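Typed up from my notes, in a rush, before the June issue closes. Spellings of product names are Ngozi's, I haven't checked them.

Ngozi Briggs wants to talk about jars. I had come about shelves. We did both, in the end, over a pot of tea that went cold twice.

She sorts out kitchens for a living. Small ones mostly, rented flats, bedsits, the backs of shops. Before that she spent years cooking in the canteen at Wilport, and a lot of what she does now comes straight from there. "You learn where your hand goes," she says. "Your hand goes to the salt before you've thought about salt. So the salt has to be where your hand goes. That's the job, really."

First thing she does in a new kitchen is open every cupboard and leave them all open. Then she makes the owner cook something. Eggs, usually. She stands by the fridge and watches, doesn't say a word. "People get cross. They say it isn't normally like this. I say fine, do it like normal then, and they do exactly the same."

What does she look for? Reaching. Stepping back. Anything moved to get at something else. One client was shifting a toaster every morning to get to the tea bags. Had done for years.

And packets. She has strong feelings about packets. Half-open, folded over, held with a peg, tipped on their side behind the flour. "You buy a second one as you can't see the first. Then a third." She did a kitchen last winter where they got 23 packets of dry stuff out of one corner cupboard, and the woman had been to the shop that morning for more.

So, jars. Glass, see-through, and for the things you shake or sprinkle, a steel lid with a turning cover.

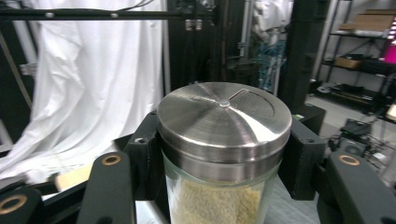

Does she label them?

"Only the bottoms. Masking tape, a pen, the date I filled it. If you need a label on the front then you've got too many things that look alike, and you should move one of them to a different shelf."

She's fussy about filling too. Never right to the top, leave a gap. With fine stuff the gap lets it move about when you shake, otherwise it just sits there and you bang the jar on the side and swear. Wash the lid by hand, dry it upside down on a cloth overnight, don't put it back on until morning. Steam is the enemy. Don't shake it over a boiling pan. Tip some in your palm first and use your fingers.

"Everybody shakes over the pan," she says. "I do it. Then it clumps and I'm annoyed with myself."

Money. I asked, she didn't mind. Her last full kitchen came to 310 pounds with everything, jars, shelf risers, hooks, a new bin, not counting her time. She thought that was steep. The one before was 206 and she was happier with it. Most of her stuff is from Vastero, the seconds shop, with a few bits from Rudach when she wants something to match. She won't buy sets. "A set of six is four you use and two that live under the sink."

Cherry Mae Espiritu comes in at this point with her coat still on. The two of them have worked together since the Shabalala job, a shared kitchen for a whole house of lodgers, which both of them talk about the way other people talk about a bad holiday. Over 232 separate things came out of the cupboards, Cherry Mae wrote them all down. She still has the notebook. Five potato mashers.

"Nobody would own up to the mashers," says Cherry Mae.

Her own thing is height. She reckons most worktops are wasted above the first few inches, you have one layer of clutter and then air up to the wall units. A little stand with wire legs fixes that. Jars go up top, and whatever is flat and gets used daily goes underneath: chopping board, tray, the big plate. It has to lift off easily so you can wipe. If it's screwed down the crumbs win.

They disagree over colour. Ngozi likes white, you can see the dirt. Cherry Mae likes black, for much the same reason the other way round. Flour shows up on it, rice shows up on it, you spot a spill straight away and you deal with it. They have clearly had this argument before and neither looked likely to shift. 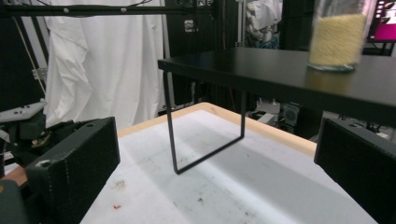

*Black stand, wire leg, jar kept towards the back.*

The back of the shelf is a rule, by the way. Glass goes to the back. Front edge is for things that bounce. Cherry Mae got that from her gran, who lost a jar of lentils onto a stone floor and was finding them for the rest of the year.

I asked what they'd tell somebody with one evening and no money. Ngozi said empty one cupboard, just one, put back what you used this week and put the rest in a box in the hall. Cherry Mae said wash out your old jam jars. Then they started on about whether you can ever get the smell out of a pickle lid (Ngozi no, Cherry Mae yes, bicarb and a sunny windowsill) and I lost the thread of my notes a bit.

They had a kitchen to look at by four. Ngozi took her tape measure off the table and asked me, on teh way out, where I keep my tea bags. Above the kettle, I said. She asked what I move to get at them.

The kettle.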